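Larder and Table Project, Hamstead
Progress report to the Clerari Fund
Period covered: April to July

Where we are

We said in the last report that the cupboards would be finished by now. They are nearly finished, a phrase you have met from us before and will, I'm afraid, meet again below. The serving side is in better shape than the storage side. The accounts are in better shape than either, and are attached separately.

The project still has two strands: getting the dry goods and condiments at Hamstead into an order that a stranger could follow, and writing down how a tray is laid so that it comes out the same whoever is on shift.

Storage

The tall cupboard by the window was emptied in April and went back together in May. It now holds cans on the lower shelves and jars and small bottles above. Cans used to live wherever there was a gap, and we found mustard in 2 separate places, neither of them the one marked mustard. The label now says "condiments", which leaves us some room for manoeuvre.

The corner cupboard has been less obliging. The hinge supplied by Salgado was for a door that opens the other way. A replacement came in June and was for the same wrong door, though in a nicer box. The third attempt fits. Shelving starts once the paint stops being tacky, and I have given up predicting when that will be.

Of the 80 labels in the budget we have used 36. The rest are being held for the corner cupboard and for people's changes of mind.

Trays

Your letter asked for more on this, having noticed that our last report gave it a single sentence. The routine is now on one sheet of paper, down from a folder. The tray goes down first, long side running away from the person laying it. Containers are brought out together and kept grouped at the right until the tray is ready for them. Tall things go to the back and short things to the front, with lids checked before anything is moved. Anything with a coloured lid is turned so the lid can be seen by whoever is sitting down.

We argued for most of a morning over whether the containers should start on the left. Right won, largely through stamina. The sheet can be changed if your visitors feel strongly.

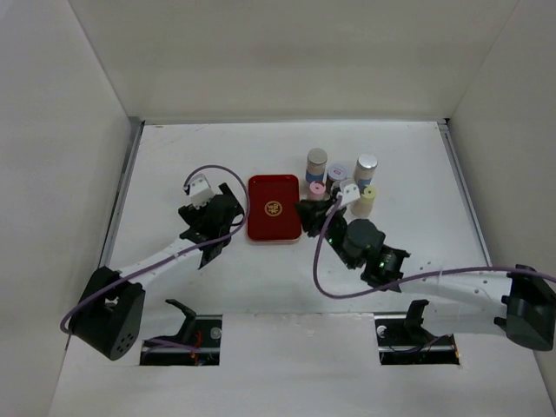 Red tray with gold emblem, still empty, and the cans, jar and bottles grouped to its right.

A red tray is easier to work with than the white ones we began with, which vanished against the worktop and had things put down half on and half off them. Colour on the lids does a similar job: pink and yellow get picked out quickly, and beige cans get picked up twice.

Money

We are under on fittings, thanks to Salgado refunding the first hinge, and over on paint, for reasons visible on the corridor floor. The Fluson storage boxes came in at the quoted price. We would like to move the fittings underspend across to paint and need your agreement in writing.

Next period

Shelve the corner cupboard. Finish the labels. Try the one-page sheet on people who had no part in writing it, and revise it when they do something we had not thought of. The request for a second trolley stands, and we have stopped calling it urgent in the hope that this makes it sound more reasonable.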